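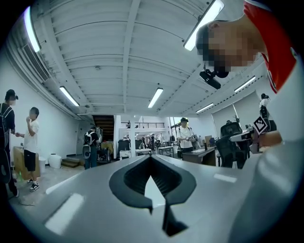
The shared workspace on the ground floor at Jetmont, with the stairs up to the mezzanine.

Ground floor to be rearranged in May

The ground floor at Jetmont will be rearranged in May, building manager Maysoun Saab told tenants this week. The work covers the open area under the mezzanine and the desks on the window side. Upstairs offices are not affected.

The worktables under the balcony will stay, but the carts and equipment around them are to be moved so there is a clear path to the stairs. Carts without a name tag will go to the storage room on the Plesano Street side. Owners can collect them there until the end of the month.

Boxes and plastic containers may no longer be left on the floor overnight. Each tenant on the ground floor gets one shelf bay, 15 in all, and Zaid Karam at the front desk has the list of who has which. Bays can be swapped if both tenants agree – tell Zaid so he can change the labels.

Desk chairs are a separate matter. Several have moved between tenants over the winter, and Saab asks that everyone check the sticker under the seat and return any chair that belongs to another firm.

The building association has set aside $3,943 for the work. Of that, $1,805 goes to shelving and $400 to new cord covers for the floor. The rest is for repairs to the window blinds and for painting the storage room. Drarnilham, the contractor that did the upstairs hallway last year, will put up the shelves.

Work starts at 7 a.m. each day and should be finished by noon. Tenants can use the ground floor in the afternoons as usual, though the window side may be closed for a day while the blinds are down.

Tenants who need help moving something heavy should leave a note at the front desk with the item, the desk number and a phone number. Seo, the cleaning company, will take flattened cardboard if it is stacked by the back door before 5 p.m.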